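Reading time: 3 min

# Arnholm gig listings

Listings data for small music venues in Arnholm and the two villages up the road. Scraped, typed in by hand, or copied off posters. Put together by Mercy Rweyemamu and Normand Cormier. Current as of 14 Jan 2019.

## What's in it

2,714 rows, one per show. A three-night run is three rows. 126 venues, though a lot of those are pubs that had one band once and never again. Tab separated, UTF-8, no quoting. If your spreadsheet eats the accents thats the import setting, not the file.

Columns:

- show_id
- act (as billed, spelling mistakes kept)
- support (semicolons between names, blank if none)
- venue_id
- date, doors
- price (text, because "pay what you like")
- source (poster, site, flyer, told)
- photo_note

"told" means somebody told us. Treat with care. Annick Dhillon checked the Turcotte ones against the venue's own diary and 11 were wrong, now fixed.

## Cancelled shows

Kept in, status = C. Moved shows get a new row and the old one is marked M. We tried linking the two and gave up, the ids went everywhere. If an act dropped out but the night went ahead without them, status stays blank and the act field has whoever did play.

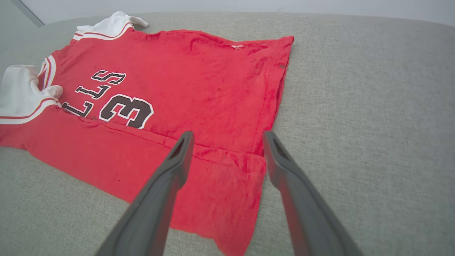
The photo_note column is the messiest bit. Free text, mostly Normand's, meant for telling apart bands with the same name, so it's full of hair and clothes. Please keep it to what shows. "Red basketball jersey, white trim, faded" is a good note. "Sports top" isn't, and neither is the name of a team if you can't read one. Colour first, then the garment, then anything odd like blotches or a stripe. Lower case, no full stop. Old notes are not being redone, sorry.

## Known problems

- Bralemden Hall and Bralemden Club get mixed up before March. Different buildings.
- Doors time is sometimes the stage time. No way of knowing.
- Duplicate acts: "The Rarnomau" and "Rarnomau" are the same lot. Not merged yet.
- Festivals are missing apart from the free one. Tanner Carrier has a list, waiting on it.

## Using it

Do what you like, say where you got it. Dont use it to sell tickets, the prices are old. Corrections by email with the show_id in the subject line, one show per mail if poss. Lieven Bosman does the merging, usually in batches, so it may be a while befor yours turns up.

Contact: Mercy Rweyemamu | © Arnholm gig listings | Back to top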